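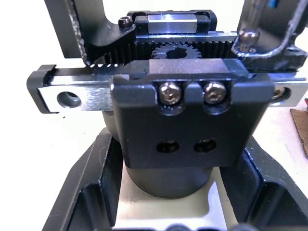

Does signing the Ene common land register give us any legal right to the land?

Posted in Land and Local Government, 31/03/2025

Jeptoo Khaemba

My family is Ene on my mother's side and we still have the house and the grazing above Nodell, in the hill part of Drornia. In October the district office put up a notice saying every Ene household that uses common land should come in and sign the new register. The notice says registration will "protect customary use for future generations." No section of any act is quoted, which bothered me from the start.

My mother went in anyway. She came home with a slip that has a number on it and a stamp, and the clerk told her it was "as good as a title." I have read the slip more times than I care to admit and it says she is a recorded user of the upper pasture. It doesn't say owner, it doesn't say holder, and it doesn't say what happens if somebody else turns up with a lease for the same ground.

My uncle went through a similar exercise in 2000. Everybody signed, there was a ceremony, and then the lower meadow was leased to a timber yard from Brutitent. When the village complained, they were told the earlier list was for "statistical purposes." He still has his slip from that one. It looks a lot like my mother's.

So I have two things I'd like to know from anybody who has dealt with this. Is the new register worth anything in law, or is it a head count with a nicer cover? And if I don't sign for my own household, can that be used against us later? 108 households are supposed to be covered and the village head is going door to door telling people they'll lose everything if they stay off it. I don't like being rushed by someone who can't tell me what I'm signing.

3 replies

Oduor Massawe

Just sign it. It costs nothing and it can't hurt. We signed ours and got the seed grant the same season. People who sit out always end up complaining that they were left out.

Rozália Vaněk

I worked in a district land office for a long time (a different district, and I'm retired, so take this as one person's view). I'd be slow to take the clerk's word or the village head's. Neither of them will be in the room when it matters.

A register of users and a register of title are two separate books. Being in the first tells a court that at a certain date an official wrote down that you grazed animals there. That is evidence. It can be decent evidence if it's the only paper anybody has. It doesn't give you the land, and it doesn't by itself stop the district from leasing it. A clerk who says "as good as a title" either doesn't know or wants the line to move faster. I heard colleagues say it.

What I would look at is the form your mother signed, which is a longer thing than the slip. The slip is only a receipt. The form will have a declaration above the signature, and the declaration is where the trouble usually is. In my old office one version had the signer "acknowledge that the land is vested in the district." Plenty of families put their name to that thinking they were claiming the land, when on paper they had agreed it was somebody else's. I can't tell you whether the Nodell form has a sentence like that. Ask for a copy. Your mother is entitled to see a document with her own signature on it, and if they say copies aren't available, write down who said so and when.

Then I'd go in with these in writing and leave a stamped duplicate with the front desk:

Under which act and section is the register kept?
Does an entry create, confirm or limit any right?
Is an unregistered household treated as having given up its use?
Has any lease over the upper pasture been applied for?

The last one is the one I'd care about most. In my experience a sudden interest in who uses a piece of ground often means someone has asked for it. That may be unfair to your district. I'd still ask.

On staying off the list: I don't think refusing makes you safe either. If the thing ever does count for something, a gap where your household should be will be read the worst way. A middle road is to sign with a note beside your name saying you do so without giving up any customary claim. They may tell you the form can't be written on. Send the note separately by registered mail the same day and keep the postal receipt with the slip.

Also, please have your uncle's old slip copied and put somewhere dry. "Statistical purposes" or no, it shows an Ene family being recorded on that land by the district itself. Two slips a generation apart are better than either one alone.

Volker Strobel

Agree with most of Rozália's reply, less with the part about writing to the district. I've sent that kind of letter and waited more than 3 months for an answer that quoted my own questions back to me. Do send it, but don't plan around getting a reply.

What got us further was the minutes. If the register was approved by the district council there has to be a meeting where it was voted on, and the minutes should be open to read at the council building. Ours had a budget line that told us which department was paying for the work. It was roads. Once you know who is paying, you have a fair idea what the list is for.

And Oduor, the seed grant had its own form. I got it too and I never signed the register.

Jeptoo Khaemba

Thank you, Rozália and Volker. I asked at the counter for a copy of the form and was told the forms have been sent to Brutitent "for processing." I wrote down the name: Vilgot Viklund, land desk. He was polite about it. I'm going to ask for the minutes next, and I haven't signed yet.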